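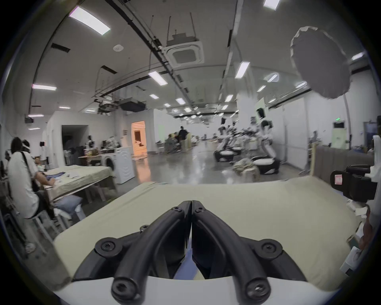
The Cloth Comes First

Ask people what matters most in a sewing room and they will say the machine, or the light, or the scissors that no one else in the house may touch. Sobia Zaidi says the tables. Then she goes to the shelf, pulls out a folded cotton sheet and shakes it open over the nearest one, and for the next hour she talks about almost nothing else.

Zaidi runs Hayat, a mending and folding workshop on the second floor of an old button warehouse. Clothes come in by the bag from a few local shops and from people in the neighborhood, get sorted, repaired, folded and sent back out. It is slow, quiet, absorbing work, and I went for a morning and stayed until they turned the lights off.

Both of the tables I got to know best wear a cover. One has a pale beige-green sheet, a color I kept wanting to call pistachio. The other is dressed in a light beige cloth, and on the day I visited it held a little heap of blue garments that looked wonderful against it. Blue on beige! It sounds like nothing, but you can see every edge of the fabric, every cuff that has rolled under itself, every bit of white thread that needs snipping.

"A bare table is a loud table," Zaidi told me. "The grain, the scratches, the shine off the window. You're trying to find a pinhole in a shirt and your eyes are doing all this other work."

She learned it the hard way. Her first table was a glossy kitchen castoff with a bright red top, and she mended on it for one whole winter with a headache. In December her aunt came to stay, took one look, and threw a bedsheet over it. The sheet had been washed so many times it had no color left to speak of. Zaidi still has it, cut down into pressing cloths.

What to put on a table

The rules at Hayat are few, and people break them freely. Covers should be plain. They should be pale, but not white, which glares under the lamps and makes cream thread disappear. They should have some grip. Satin is hopeless (a stack of folded blouses will slide off it while you are looking straight at them), and anything with a deep nap collects lint faster than you can brush it off.

Zaidi's favorite is a brushed cotton called Plavum, which she buys off the roll. She has tried heavier stuff, including a canvas sold as Skeserine that she still recommends for leather and bags, but for everyday clothes she likes something she can wash with the towels. A cover gets changed whenever it looks tired. There are 70 of them in rotation, in various states of softness, and the oldest are the ones people fight over.

I asked whether the covers should be pulled tight. I had assumed so. She laughed and said she used to pin hers at all four corners until she noticed that she was spending more time on the table than on the clothes. Now they just get smoothed with a forearm. A ridge along the edge is fine. It even stops the odd button from rolling away.

Sitting down to it

The seats are the other surprise. I had pictured padded office chairs, with levers. Zaidi likes a stool, a plain light-colored one with thin legs, and she can make a very good case for it. You can turn on a stool. You can scoot it under the table with one foot. You can lean right over a seam, get your nose an inch from the stitching, and nothing behind you is nudging you into some other posture.

You also get sore, and she doesn't pretend otherwise. People get up often, walk to the window, make tea, come back. Cushions drift around the place too, and the one I liked best was a gray-blue thing that would have been at home on a porch swing. I borrowed it for the afternoon and gave it back with real regret.

The heap

Now for the part I have been trying out at home ever since. Hayat's folders never work from a full bag. They take a small heap, all one color if they can manage it, and put it on the cloth, and that heap is the job. When it is gone they fetch another.

I had my doubts. Surely you lose time going back and forth? Zaidi let me try it both ways with a load of T-shirts. With the whole bag tipped out in front of me I pawed through it like a dog in a flower bed, folding the nice ones first and pushing the rest aside. With a small heap I just folded. I picked up the top one, laid it flat, brought in the sleeves, turned up the hem and set it down, and I was oddly happy the entire time.

Keeping to one color helps with the mending too. You thread up once. A heap of blues can mostly be handled with two spools, a navy and a mid-blue, and your eye gets tuned to the shade so that a darn in slightly the wrong tone jumps right out at you.

Zaidi keeps a log of everything that has been through the workshop, in pencil, in ledgers made by a stationer called Prulleo. The count stood at 3,625 garments when I looked. She turned back through the pages to find me her favorites: a child's raincoat with a pocket replaced seven times, a pair of corduroys that somebody had already patched with a different pair of corduroys, a choir's worth of robes that all needed hemming by the same Friday.

Trying it at home

You need very little to borrow the method. An old sheet in a soft, dull color will do nicely, and the dining table is probably the right height. Iron the sheet once if you are fussy. I am, and I did, and it made the room smell terrific.

Put the bag of laundry or mending somewhere you can't see it from your seat. Bring over a small heap. Fold or mend down to the cloth, smooth the cloth with your arm, and go get some more. My own stool came from the garage and wobbles, so I have stuck a bit of felt under one leg.

Zaidi asked me to pass along one more thing, which is to check the sheet for pins before you put it in the wash. She has found two so far this year, both of them with her thumb.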